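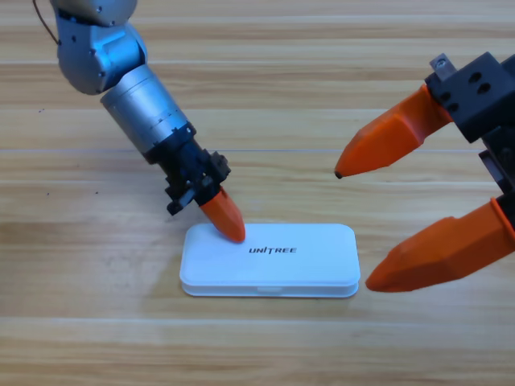 Right gripper does not close after lid contact, pencil case task

Status: Resolved, monitoring
Opened: 19/01/2026
Severity: Medium (cell stops, no injury, no damage to parts)
Site: Drollstead test bench
Controller software: Mostico cell runtime, June release

Reported behavior

The two-arm cell runs a repeating task on a white pencil case marked UNITREE. The left arm makes contact with the lid near the upper left and works it open. The right arm waits to the right of the case with its fingers apart, then closes on one item inside and lifts it out.

On the failing cycles the left arm completes its part. The right arm gets the close command, the controller logs the command as accepted, and the fingers stay open. After 8 seconds the sequencer raises a grip timeout and both arms hold position. Clearing the fault and restarting from the first step usually gives one or two good cycles, then the fault returns.

The site asked whether the left finger was pushing the case out of reach of the right arm. They also asked if they could raise the timeout and keep running. Please do not raise the timeout. The arms hold torque during the wait and the left finger can still be loaded against the lid.

Information received

Sequencer log from the failing shift
Force trace, left wrist
Gripper current trace, right side
Bench stills from the fixed camera
Copy of the task file, with local edits

Missing from the first upload: the right gripper parameter file. Requested and received the same afternoon.

Initial checks

1. Emergency stop circuit tested at the bench. Opens and resets normally. Not related.

2. Case position. Compared the logged pick target with the taught target. They agree within the tolerance in the task file. The case is not being pushed far enough to matter, and a displaced case would not explain fingers that draw no current.

3. Right gripper supply voltage at the connector. Normal at rest and during a manual close.

4. Manual close from the pendant. Works every time.

5. Close command from the sequencer with the left arm parked. Works every time.

6. Close command from the sequencer with the left finger on the lid. Fails intermittently. Fault reproduced.

Step 6 points away from the gripper hardware. The current trace on failed cycles is flat from command to timeout, so the drive never tried to move.
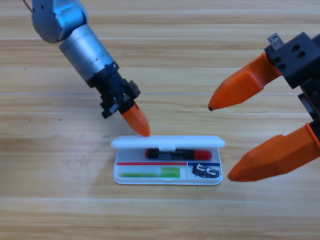 Hồ
Cell Support Technician, Roltham

Follow-up notes

With the lid up, the left fingertip is still at the upper left corner of the lid. The marker is along the hinged side, the green stick is in the long lower compartment and the small black item is in the right compartment, the nearest of the three to the lower finger of the right gripper. The pick target in the task file is the small black item. Reach is adequate from the wait pose.

The local edits added an interlock to the right gripper. Its close is blocked while the left wrist reports contact force above a set limit. The intent is reasonable: do not grip inside the case while the other arm may still be moving it. The implementation has a problem. The interlock blocks the motion but does not reject the command, so the sequencer sees "accepted" and starts its timer. When the force drops below the limit, the blocked command is not reissued.

The limit was also copied from an earlier task with a heavier part. At rest on the lid, the left wrist reading sits close to that limit and crosses it in both directions. This accounts for the intermittent pattern.

Root cause

Interlock discards the close command without returning a fault. Contact limit set too near the normal resting force.

Corrective action

1. Interlock changed to return "blocked" to the sequencer.
2. Sequencer now backs the left finger off the lid on "blocked", waits for a stable reading, and sends the close again. A second "blocked" stops the cell with a named fault.
3. Contact limit retaught on this case with the lid open and with it shut.
4. Timeout left at the original value.

Verification

First run after the change: 33 cycles attended, operator at the stop button, no timeouts. Long run: more than 800 cycles, no timeouts. "Blocked" was returned on several of these and the retry cleared it each time.

Open items

The old interlock block is still in the shared task library. Other cells that import it will show the same fault. Library entry is marked do not use until the replacement is reviewed.

Drollstead to send the right gripper current trace from the next maintenance check. Ticket stays in monitoring until it is received.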